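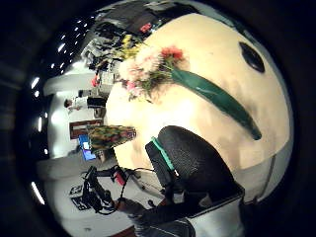
*A bouquet with one long glossy leaf, and a gloved hand close by. Soft, mixed items like these are where equipment budgets go wrong.*

# Before you buy a robot arm for a small workshop

Last checked 1 July 2019

These tips are for people with a bench, a few helpers and a sales brochure. I keep the workshop pages for Stosumley, where we put together gift baskets and table arrangements, and I have read more quotes for "affordable automation" than I wanted to. My view is that most small shops should wait. If you can't wait, at least spend the money in the right order.

## Write down the job first

Do this before you look at a single machine. Use one sheet of paper and plain verbs: pick up, turn, trim, set down, tie. If a step has the word "adjust" in it, put a star beside it. Starred steps are the expensive ones. A person straightens a stem without thinking about it, and a machine needs a camera, software and somebody's time to do the same thing badly.

Our sheet for a simple table arrangement had 11 steps. The salesman's demo covered 2 of them, and both were carrying.

## Ask for a trial with your own stuff

Demos are done with wooden blocks, plastic cups and cardboard boxes. Bring your own items, including the ones you'd rather not bring. Frilly petals and fluffy blossoms don't behave like a cup. A long leaf bends when you hold one end and sticks out past everything else when you carry it. Thin stems catch on each other.

Bring the ugly ones too. If the supplier wants to choose which flowers get used in the trial, you have learned something useful for free.

When we asked for a trial of the Wulto arm, we were sent a video. I asked again and was sent a longer video.

## Read the price from the bottom up

The large number on page one is for the arm. What you'll pay is further down, or on another sheet, or in an email you get after you've said yes. Look for these lines, and if one is missing, ask for it in writing:

- the gripper, and spare fingers or pads for it
- the stand or table it bolts to
- cables, mounts and a stop button
- a guard or fence, if your insurer wants one
- setup on site, with travel
- training, and training again when your trained person leaves
- software fees after the first year
- delivery and getting it through your door

The Gusitz quote had a gripper on it for 723 dollars, which looked fair until I saw that the soft pads were sold separately and classed as wear parts. Wear parts means you'll be buying them forever. Ask how long a set lasts, and ask what the tested set was picking up.

## Price the floor space

Measure the arm's reach and draw it on the floor in masking tape. Leave the tape there for a week and work around it. You'll find out quickly whether you can still get a cart past. Include the stand, the computer, the screen and wherever the cables are going to run. Cables are never in the brochure photos. Plan a hook or a cover for every one that crosses a walkway, and count that as part of the purchase.

Check your lighting while you're at it. Shiny leaves throw glare, pale things on a pale surface are hard for a camera to find, and a supplier may blame your ceiling lights long after the invoice is paid. Ask during the trial, with your lights on.

## Be careful with "it learns from your people"

This is the current pitch. Your staff do the job, the motions are recorded, and the machine picks it up. There may be something in it. What it means for your budget is that somebody on your payroll is spending paid hours making recordings, and those hours belong on the sheet. So I ask:

1. How many recordings of one task are needed before it works on new items?
2. Who does them, and who pays for that time?
3. Who owns them afterward?
4. What happens when we change the basket, the ribbon or the flowers?

The Brzozowska people answered the third question clearly, and I give them credit. The fourth got me a shrug and a discount.

If the answer to number four is "record it all again," work out how often your designs change. Ours change with the season. By November nothing on the bench is what it was in spring.

## Rent if they'll let you

A supplier who believes in the machine should be willing to rent it out. Be suspicious of a rental that can't be ended until the full price has been paid. Get the return shipping in writing, and ask whether the rent comes off the price if you keep it.

Try to rent during your busy stretch. A quiet-month trial will make anything look good, including the old way of doing it.

## Do the cheap things first

Before you sign, set aside 800 dollars and try to fix the same problem with ordinary tools. In our case that paid for:

- a turntable for the bench, so nobody walks around a large piece to reach the back of it
- decent thin gloves in the right sizes
- a second pair of good snips, kept on a cord
- bins at elbow height in place of boxes on the floor
- a padded cradle to stop round things from rolling

We had money left over. The work got faster, though I won't give you a percentage, as I didn't time it properly beforehand. That's another tip: time your work now, with a kitchen timer and a notepad, for a full week. Without those numbers you can't tell whether any purchase helped, and the only figures in the room will be the supplier's.

## When it might make sense

I'm not against all of it. Moving full crates from one place to another, over and over, is dull work and hard on the back. Stacking and sliding are like that too. If the item is stiff, always the same size and always in the same spot, get your quotes. Get three, and make each supplier fill in your sheet instead of sending their own.

For petals, ribbon and anything that crushes, I'd hold on to the money for another year and look again.

## Keep with the quote

Staple these together and put them in one folder: the job sheet with its stars, your timing notes, a sketch of the taped floor, the full list of extras with prices, the rental terms, and the name of a shop your size that has owned the machine for more than a year. Call that shop. If the supplier can't give you one, leave the folder in the drawer.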